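Carpet in the back room, one year on

I said I would come back to the carpet once we had lived with it for a while.

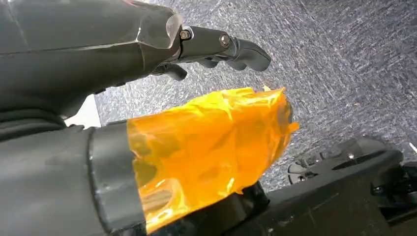

The short version is that I would choose grey again, and I would choose low pile again, but I would spend more time on what goes underneath.

We looked at three kinds of flooring before deciding. Vinyl was the cheapest and the easiest to mop, but the back room is cold from October onwards and I didn't want a hard floor in there. Cork was nice underfoot and cost too much. That left carpet, and the sort sold for offices seemed sensible for a room where chairs get moved and things get dragged about. I got it from Trullum, in a speckled grey they list as Drokis. The whole job came to 685 pounds with fitting, underlay and taking the old stuff away.

The colour has done well. A plain dark carpet shows every bit of fluff and a plain pale one shows everything else. With a fleck in it you can leave the hoovering a few days longer than you should and get away with it. I had a sample on the floor for 2 weeks before ordering and I'd tell anyone to do the same, and to look at it in the evening as well. The one I liked best in the shop went a sort of green under our ceiling light.

Marks are the other thing people ask about. Tea comes out if you get to it quickly – cold water, a white cloth, press and don't rub. Coffee took me two goes. Candle wax I did with brown paper and a warm iron, and there is still a slightly flat patch if you know where to look. I haven't used any of the foam sprays. I bought a bottle of Stindano on a neighbour's advice and it is still under the sink with the seal on.

Chair legs have left dents. Ice cubes are supposed to lift them and they do, a bit, though you have to leave the patch alone overnight and then tease it up with a fork. Wide cups under the legs work better. I put them under the desk in August and should have done it from the start.

Now the underlay. I took the thinnest one on offer because the fitter said low pile doesn't need much, and for most of the floor he was right. Near the door, where the boards are uneven, you can feel every ridge through it in socks. If I did it again I would have the boards sorted first and pay for the thicker layer.

Hoovering is quick. I go over it once in each direction, as the dust seems to sit along the streaks otherwise. The edges need the narrow nozzle, which I do once a month when I remember. There is no shedding to speak of now. For the first 4 weeks the hoover filled up with grey fluff and I thought something was wrong with the carpet, but it settled down.

I kept the offcuts, rolled up in the loft. One has been cut down to line the boot of the car and another is under the printer to stop it rattling.

Next on the list is the hall, which still has the brown carpet that came with the house. I've sent for samples from Trullum again, and a couple from Phùng, who do a similar thing in a wider roll. The hall is narrow and I'd like to avoid a join halfway along.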